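Section 4: Setting Up the Laundry Work Area

Okay, so by now you've got the Flirnen arm bolted down, the wrist camera plugged in and the little status light glowing a steady white. If it's blinking, go back to Section 3 and redo the cable check before you read any further. I'll wait.

This section covers the cloth kit - the mat, the backdrop and the clips - and then your first sorting run with real clothes. I've set this kit up in my own garage, in two classrooms and once in a hotel hallway, and the steps below are the order I've settled on. The whole thing takes me 19 minutes when I'm not chatting with anyone.

What you need

The grid mat (in the long tube)
The green backdrop (folded in the flat bag)
The clip bag
The Orkico controller, with version 300 or later on it
A pile of clothes you don't mind having dragged around

Laying the mat

1. Clear the floor in front of the arm and sweep it. Grit under the mat makes tiny bumps, and the depth reading will pick up every one of them.

2. Unroll the mat with the grid side up. It'll want to curl, especially along the short sides. Roll it backward on itself for a few minutes and then lay it out again.

3. Push it up toward the place where the backdrop will hang. Don't slide it under the arm's base.

4. Smooth it from the middle outward with your hands. You don't need it perfect! Gentle waves are fine and the software flattens them out in its head. A sharp fold that stands up on its own is another matter if it's right where you plan to drop clothes, so work on those first.

Note: Please don't iron the mat. I did, in October, and the lines on that one are now a bit wavy for good.

Hanging the backdrop

5. Shake the green cloth out and hang it so the hem stops just above the far end of the mat. A little slack in the cloth is okay.

6. Clip the lower corner. One clip is enough on most setups, and you can add a second if you've got a fan or a heating vent nearby.

7. Check your lights. Overhead and even is what you want. A desk lamp off to one side throws long shadows, and the arm will cheerfully try to pick up a shadow.

Caution: Keep cables off the mat. The gripper can't tell a cord from a drawstring, and it pulls harder than you'd think. Run them across the bare floor and leave some slack.

Calibrating to the grid

8. On the controller, open Work Area and choose Read Grid. The arm will rise, look down and creep forward. Stay out of its reach while it does this.

9. Wait for the score. It's out of 1000, which I have always found a strange thing to score out of, but anything over 900 will sort laundry just fine. (My garage gets 940 on a good morning.)

10. If you get a low score, smooth the mat again and repeat step 8. If it's still low, wipe the lens with the cloth from the camera box. A thumbprint will do it, and I speak from experience.

11. Save the work area with a name you'll recognize later. "Test2" is a bad name. I have six of them.

Putting clothes down

12. Start with one pile on the left side of the mat. Drop the clothes the way you'd drop them at home. Folding them first makes the job harder for the arm, oddly enough, since a folded edge gives it less to pinch.

13. Mix light and dark things. All-dark piles are the toughest test you can give this kit, and I'd save them until you've done a few easy runs.

14. Leave some bare grid showing between items. The arm uses the lines to work out where it is while it moves.

15. Open Live View on the controller and have a look through the wrist camera before you press Start. 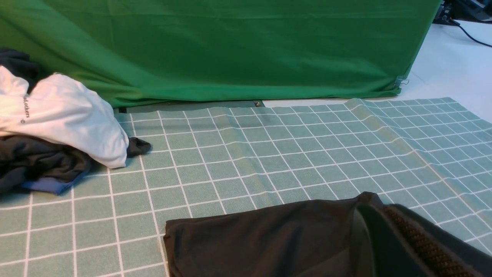 Written by the Ayaaba Kit Guide Author
Setup and Training Lead, Clanuletti
Last updated Jun 21, 2022

With a view like this one I'd go ahead and start. The white top is on top of the darker clothes, there's plenty of grid between the pile and the big dark piece up close, and the clip has hold of the corner of the backdrop. The mat has a ripple and a raised fold over toward the right, and I'd still leave it alone for a first run on the left-hand pile. Before moving on to anything over on that side, go back to step 4.

Things close to the camera look huge in Live View, so don't judge size by eye. Tap an item and the controller gives you its footprint in grid squares.

16. Press Start and keep one hand near the stop button for the first few picks. Leave the speed at the default. You can turn it up to 100 later, once you trust it.

17. If the arm pauses over an item for a long time, press Skip. It will come back to that one at the end.

Note: Straps, belts and braided trim are worth a practice run of their own. See Section 6 for the strap setting, and leave it off for now.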